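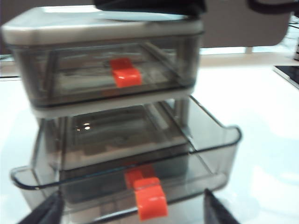
About Prurkberg Storage Works

Prurkberg Storage Works makes and sells storage containers for kitchens, workshops, schools and small stores. We are a small company with one factory building, one warehouse and a shop counter that is open to the public. Most of what we sell is plastic, most of it stacks, and nearly all of it is made to a handful of base sizes that have stayed the same for years.

How we started

The company began as a repair and resale business for bakery trays. Bakeries in Prurkberg and Gimitz had trays of every size, bought from different suppliers at different times, and very few of them would sit on top of each other. We cleaned them, sorted them by size and sold them back in matching sets. After a while customers started asking for lids, and nobody made lids for trays that old. So we bought a used molding press and made our own.

The lids sold better than the trays did. Hardware stores wanted them, then a school supply dealer, and within a few years the tray business had become a corner of the warehouse. We stopped reselling trays altogether when we moved to the building we are in now, on the Gimitz road. It used to be a feed store and the loading dock is still the original one.

What we make

There are 3 main lines in the catalog.

The Sabatier line is for kitchens and pantries. It has flat lids, and the containers are made shallow enough to reach the bottom without taking the whole stack down. We sell it to households, cafeterias and a good number of church kitchens.

The Zernier line is for workshops and classrooms. The walls are thicker and the corners are reinforced. It comes with optional dividers, and the dividers fit every size in the line except the smallest one, which is too narrow to need them.

The third line is simply called Trays. It is open-topped and inexpensive, and it fits on the same shelves as the other two.

Including all sizes, colors, lids and spare parts, we keep 550 items in stock. Colors change from time to time, depending on what people order. Gray and white have been in the catalog from the first year. We tried dark red for a while and may bring it back in the Trays line.

Spare parts

Spare parts are a larger part of our business than most visitors expect. A container usually outlives its latch, and a lid that has been dropped on a concrete floor a few times will crack at the corner long before the base shows any wear. Throwing out the whole set at that point makes no sense, so we sell lids, latches, dividers and feet separately.

To order a part, look for the size letter molded into the bottom of the container. If it has worn away, measure the outside of the rim, long side and short side, and send us both numbers. We can usually work it out from there. Parts for containers sold within the last 15 years are kept on the shelf. For older ones, call first. We may still have a few in a bin, and if we don't, a current lid will sometimes fit with a little trimming.

Materials and returns

We buy plastic pellets from two suppliers and mix in our own clean scrap where strength is not affected. Lids for the Sabatier line are made from new material only. The warehouse takes back worn-out containers of our own make at no charge. They need to be empty and free of paint and oil. We cannot take containers from other makers, even if they look the same, as we have no way of telling what is in them.

Unused items can be returned within the season they were bought, with a receipt. Special orders cannot be returned unless there is a fault.

The people who work here

Most of our staff live in Prurkberg or close by. New employees spend their first weeks in the warehouse, whatever job they were hired for. It is the quickest way to learn the sizes, and anyone answering the phone needs to know them. We run a single shift, and the presses are shut down at night and on weekends.

We also take 2 trainees a year from the technical school in Gimitz, one in the tool room and one in the office. Applications go through the school and not through us.

Visiting the shop

The shop counter is at the front of the building. Everything in the catalog can be bought there, in any quantity, and there is a shelf of seconds near the door at lower prices. Seconds have marks, uneven color or a slightly stiff lid. They are sold as they are.

If you are planning a pantry or a supply room, bring the measurements of your shelves: depth, width and the clear height between boards. The height is the one people forget. Staff at the counter can tell you how many containers will fit and which sizes leave room for a hand above the lid.

Parking is on the left side of the building. Please keep the dock clear, as trucks come in from the main road and have very little room to turn.

Opening times

The counter is open on weekdays from morning until late afternoon, with a short break at noon. In December we also open on Saturday mornings – for the shop only, not for pickups from the warehouse. Both are closed on public holidays and for the yearly machine service, which is announced on the front door and on the news page.

Dealers

Stores that want to carry our products can ask the office for a dealer price list. There is no minimum for the first order. After that we ask for full cartons, except on spare parts, which dealers can order singly. Delivery to Gimitz and the surrounding towns is by our own truck, and everything farther out goes by carrier.

Page last updated 23 November 2020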